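Print | E-mail

Handling Rules for Two-Gripper Work - Project Report
Subbarao Alva, 7/6/18

Limura kitchen task, medicine items. We wrote 3 rules after the first 20 runs, becuase everybody was grabbing things differently.

Rule 1 - grip a blister pack on edge, both fingers parallel, pads on the pack and not on the bubbles. Rule 2 - soft stuff like paper wrappers goes to the second gripper. Keep it clear of the first.

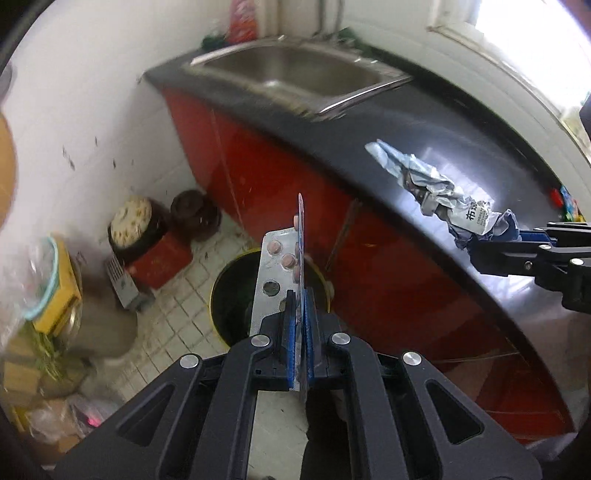

Results

Did 70 runs total. Almost 20 thrown out for rule 1, mostly pack held flat. Rule 3 (stop if a tablet comes loose) only used 2 times. Still need to check the Groltus checklist for wording, will add it in teh November version.

Print | E-mail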